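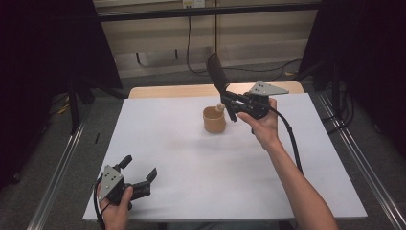 Please Stop Asking Writers to Send the Book for Free

I wrote one book about my illness. It has 603 copies in the world, if I count the ones under my bed, and I have paid for the printing of all of them. I say this at the start so that the reader knows from which chair I am speaking. I am not a famous author and I do not live from writing. I work mornings in the office of a plumbing supply company, and in the afternoon I write, when my head allows it.

My opinion is simple and I know that many people in our small circle of mental health blogs will not share it. I think we should stop the custom of giving our memoirs for free to everybody who promises a review.

When my book came out in October, I did what the others were doing. I left comments under the posts of bloggers I liked. I wrote that I had a book about living with bipolar disorder and that I would be glad to mail a copy. The answers were very kind. People wrote "yes please" and gave me their address, and I went to the post office with my bags. In total I mailed 56 copies, some of them to the other side of the country, and one to a lady in Scotland, for which the postage was higher than the price of the book.

From these I received two reviews. One was four lines long and had the wrong title. The other was by Latrice Mahmoud, and it was so careful and honest that I cried in the kitchen. She did not like the middle chapters, and she explained why, and she was right. I would mail her anything I write until I die. But Latrice had bought her copy. She wrote to me afterwards that she had not seen my offer.

I do not want to accuse the other people. I know what depression does with a pile of books on the night table. I have myself three memoirs on my shelf from authors who trusted me, and I opened only one of them. When a person is unwell, a gift can become a debt, and each time you look at it you feel smaller. I had not thought about this when I was packing my envelopes. I was sending small debts to people who already had enough to carry.

My friend Loretta Dvorak does not agree with me at all. She has run the blog Stimulside for many years, and she says that the free copies are how our stories travel. A person in a hospital ward does not order a memoir from the internet. Somebody leaves it there, or a nurse brings it, or it comes in a box from a stranger. Loretta found her own first book about mania in this way, in a laundry room, without a cover. She says if the author had been counting her copies like me, Loretta would maybe still be thinking she was the only one.

I have thought a lot about this argument because it is a good one. But I believe she is speaking about a different thing. A book left in a ward does not ask for something back. I am happy to do this, and I did it. I brought a bag of copies to the drop-in centre on Pennington Street and I asked them not to tell me what happened to them. What I am against is the exchange, where we call it a gift but both sides know that it has a price, and the price is praise. Because who will write a hard review of a book that came with a handwritten card about the author's suicide attempt? I could not. I tried once and deleted it, and then I wrote that the book was "brave".

I have become allergic to this word, brave. All our books are brave. If I read the reviews on the blogs I follow, I cannot find out which book would help my brother to understand me, which one has a chapter about lithium that he can follow, or which one I should not open during a bad winter. The readers who need us most are looking for exactly this information, and we give them only politeness.

There is also the question of money, and I notice that people become uncomfortable when I mention it. Many of us are on disability or working part time. The cost of my envelopes and stamps was more than my groceries for one month. A writer of cookbooks is not expected to do this for every person who leaves a comment. But when the subject is illness, it seems that asking to be paid spoils the message, as if the story belongs to everybody and the author is only its messenger.

So what do I suggest? If you want to read someone's memoir, ask your library to order it. In my town the form took less than five minutes, and the librarian was pleased that somebody used it. If you have received a free copy and could not read it, pass it to another person and do not apologize to the author. And if you write a review, please write what is in the book, and for whom it is good, and where you were bored. We have survived worse than being boring in chapter six.

For my second book I will keep a small number of copies for the wards and the drop-in centre. The rest will have a price on the back cover, and I will try not to blush when I say it. Loretta has already told me that she will buy one and leave it in a laundry room.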